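How I learned to drink less coffee in my second language, a small thread 1/9
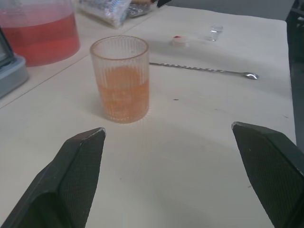
Miroslava Savchuk

When I moved to Gerora two years ago I knew the word "coffee" and I was afraid of the rest of the menu. So I ordered coffee. Morning, noon, four in the afternoon. It was a language problem before it was a sleep problem. 2/9

My neighbor Chathurika Munasinghe noticed that my kitchen light was on at 2 at night. She asked if I was ill. I said no, I am only awake. She laughed and invited me for a drink without caffeine the next day. 3/9

She makes hers with orange juice, a little lemon and sparkling water. No sugar. She puts the juice first and the water very slowly on top, otherwise it foams and runs over the glass. I have cleaned my counter enough times to confirm this. 4/9

My own version has less juice. One part juice, two parts water, a very small pinch of salt. The salt sounds strange, I know. My grandmother in Mirov did it with every fruit drink and I never asked her why. 5/9

In December I change to warm drinks. Dried apple and a piece of ginger, boiled 34 minutes. Why 34? The first time I forgot the pot while I was on the phone, and it tasted better than before, so I kept the number. 6/9

The difficult hour is still three o'clock. At work everybody goes to Amham, the café downstairs, and it feels rude to sit there with nothing. Now I ask for "soda with a bit of orange, please". I practiced the sentence at home first – the word "orange" has too many sounds for me. 7/9

I did not stop coffee completely. I have one cup, before ten, and I enjoy it more than I enjoyed the five. I sleep well most nights. Some nights I still read until late, but then the book is guilty. 8/9

If you have a cold drink without caffeine and without much sugar, please write it below. Simple ingredients are best, my supermarket is small. Chathurika wants recipes with lime, she bought too many. 9/9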